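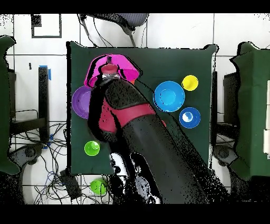 Guido De Luca reckons I have the whole thing backwards: the snippet was fine when it left the author's clipboard, he told me after reading a draft of this section, and if I'm going to blame anyone for a dead widget it ought to be the editor that helpfully tidied it up on the way through. I've left my original coding scheme in place, but I've come round to his view on one category at least, and I'll flag it when I get there.

Figure 2. Robot arm holding a clear plastic bottle with a red cap, with plastic dishes and cups on a dark green cloth.

4. What goes wrong between copy and paste

I collected 2475 comments left under tutorial posts on Rengate, a hobby blog that hands out bits of HTML and script for other people's blogs (falling leaves, scrolling text, fancy clocks, that sort of thing). Most of the posts follow the same pattern. There's a bit of a hello, a preview, a box with code in it, and then a line telling you to paste the lot into your sidebar and save. The comments were saved on 02/09/2021 and I haven't gone back for newer ones, partly because Rengate switched comment systems not long afterwards and the old threads came across with their replies out of order.

A fair chunk of what's under those posts is just thank-yous, and I love them, but they're no good to me here. I kept a comment for coding only if the writer said they'd tried the snippet and described some sort of trouble with it. "Doesn't work" by itself didn't qualify. "Doesn't work, I just see a bunch of letters at the top of my page" did, because you can tell a lot from a bunch of letters at the top of a page!

Hawi Gashaw and I coded the comments separately and then sat down to argue about the ones we'd labelled differently. We ended up with nine categories of failure, which is more than I wanted. I tried hard to squash a couple of them together and Hawi wouldn't have it, and having now written this section I can see she was right, as the ones I wanted to merge need completely different fixes from the tutorial author.

4.1 Curly quotation marks

The biggest category by a long way, and the one Guido and I fell out over. A tutorial author types or pastes code into the ordinary writing view of their blog editor, and the editor swaps the straight quotation marks for typographic ones. On the page it looks lovely. The reader copies it, pastes it into a gadget box, and the browser no longer knows where the attribute value starts or ends, so you get a missing picture or a link that goes nowhere.

I originally coded all of these as author error, on the grounds that the author could've previewed the post, copied the code back out and tested it. Guido's objection is that hardly any author would think to do that, seeing as the thing worked perfectly when they tried it on their own blog. He's got a point – the version they tested and the version they published aren't the same text. The category is now called "editor substitution" and sits on its own, neither the author's fault nor the reader's.

What surprised me was how good the commenters were at spotting it. In plenty of threads some passer-by turns up and says to retype all the quotation marks by hand, and that advice gets repeated down the page for years. In a few threads the post itself was never corrected, so the real tutorial is basically the code box plus whichever comment you have to scroll down to.

4.2 Wrong box

Stodemel, where most of Rengate's readers keep their blogs, gives you several places to paste things, and they don't behave alike. The post editor has a writing view and a code view. The layout page has a text gadget and a script gadget. Then there's the theme file, which will take anything at all and break your whole blog if you look at it funny.

A snippet pasted into writing view comes out as visible code, angle brackets and all. Readers describe this beautifully ("it's showing me the recipe instead of the cake" is my favourite), and once you've read a few of these you can diagnose them without even opening the blog. The tutorials nearly always say which box to use, but they say it by the name the button had when the post was written. Stodemel renamed its gadgets at least once during the life of the blog, and I found commenters hunting for a button that had been gone for ages.

Hawi and I disagreed about whether a renamed button belongs here or under stale instructions (4.4). We settled on going by what the reader did. If they pasted it somewhere, it's a wrong box. If they gave up looking, it's a stale instruction.

4.3 Theme clashes

Here the snippet is pasted correctly, into the correct box, and it still doesn't show up. Zuccaro is the usual culprit. It's a free theme that a lot of Rengate's readers seem to have picked up, and it hides anything that pokes out past the edge of the sidebar, so a widget that's a touch too wide simply vanishes or loses its right-hand side.

I spent most of March trying to reproduce these on a test blog of my own, which was good fun and terrible for my schedule. With Zuccaro's default settings I could get every one of the vanishing widgets to vanish. Widen the sidebar and back they came. I'd love to say the commenters worked this out as neatly as they did the quotation marks, but they mostly didn't. The usual advice was to switch themes, and the usual reply was that the person liked their theme, thanks very much.

One caution on this category. You can only recognise a theme clash if the commenter names their theme or links to their blog, and many don't. I suspect quite a few are hiding in the leftover pile, and I haven't tried to estimate how many.

4.4 Stale instructions and missing files

Snippets on Rengate often fetch an image or a script from somewhere else, and somewhere else has a habit of going away. Wondemier, a free file host that the earlier tutorials leaned on heavily, stopped serving files directly to other people's pages, and every tutorial that relied on it died on the spot. The comments change tone at that point in a way you can pick even without the dates – cheerful, cheerful, cheerful, then a run of people asking if it's just them.

The author of Rengate did go back and patch some of the posts, usually the popular ones. The patched posts collect a second wave of comments from people whose older copies have stopped working and who don't realise they need to paste the new version over the top. I'd lumped those in with missing files to begin with. Hawi split them out as "old copy", and Table 2 follows her version.

4.5 The small categories

The remaining categories are thin and I won't go through each of them in the text. They include half-copied snippets (people selecting on a phone and losing the final tag), the same widget pasted twice, browser extensions blocking the script, and a leftover pile where we agreed that something had gone wrong but couldn't say what. Half-copied snippets are the one I'd most like to see followed up. They hardly appear in the older threads and turn up often in the later ones, which fits with more people running their blogs from a phone, although I can't show that from comments alone.

I should also own up to a bias. I've run a blog with far too many widgets on it for years, and I've made most of these mistakes myself, so I was probably quicker to recognise the ones I've made. Hawi has never kept a blog. Where we disagreed and couldn't settle it after talking it over, I've gone with her label, and those comments carry a mark in the coding sheet so that anybody who'd rather use mine can swap them back.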